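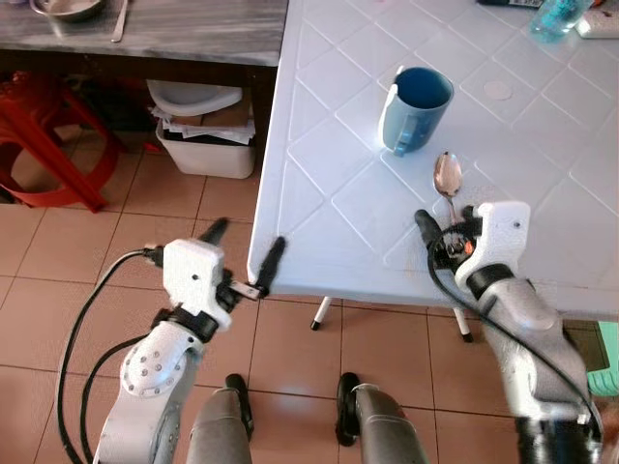

3. Student Project and Task Design

The work reported in this section was carried out within a one-semester course in applied robotics at the Ostenell campus, taught by Katalin Deák. Students worked in two teams, Cleven and Vörös, and both used the same two-armed platform and the same control software, Jernulix. The tasks were drawn from ordinary kitchen work, with household utensils and dishes as the objects to be handled.

3.1 Procedure

Each team wrote its own task instructions before the first trial in October. An operator guided the arms through the task while a second student kept the written log. A trial ended when the operator called it complete or when a time limit of 84 seconds had passed. Objects were not returned to marked positions between trials. The instructors had first planned to use a fixed layout — the pilot trials suggested that students would then learn the layout and pay less attention to the grasp itself.

In total, the teams recorded 794 trials. Of these, 13 were removed before analysis for incomplete logs. The remaining trials were labeled by the team that had not performed them, and disagreements were settled in class.

3.2 Handling of Thin Utensils

Spoons and forks received separate treatment in the course. A thin handle lying flat offers little room for the fingers, and small errors in height matter more than they do with a bowl or a mug. Figure 2 shows a spoon held upright in the right gripper, beside a fork on the countertop.
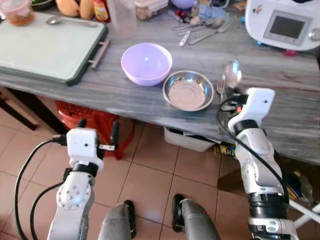 Figure 2. Utensil task at the countertop, with the spoon in the right gripper.

Why were the trials labeled by the other team?

Operators tended to judge their own trials by what they had intended to do. A student from the other team had only the recording and the written instructions to work from, and the labels were therefore easier to compare across the two groups.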